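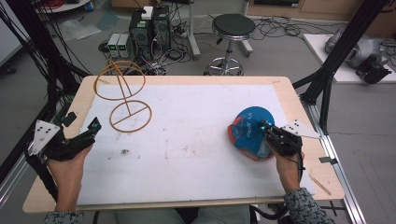

Blue cloth and wire piece on the white board, worktable, 9 Apr 2022.

The worktable is due for its periodic cleaning, and I wish to record the arrangements adopted since December. The white board has acquired gray smudges and one small dark stain near the center-left. Washing with 500 ml of warm water and a little soap is the approved first step. Ms. Ayane Miyazaki has asked that the wooden border be wiped separately.

Cloths are to be folded before storage. The blue one with the red-orange border is retained for dry use only. The tan wire piece, with its two rings, will return to the Arai shelf. A replacement board from Takisel measures 120 cm and remains under review.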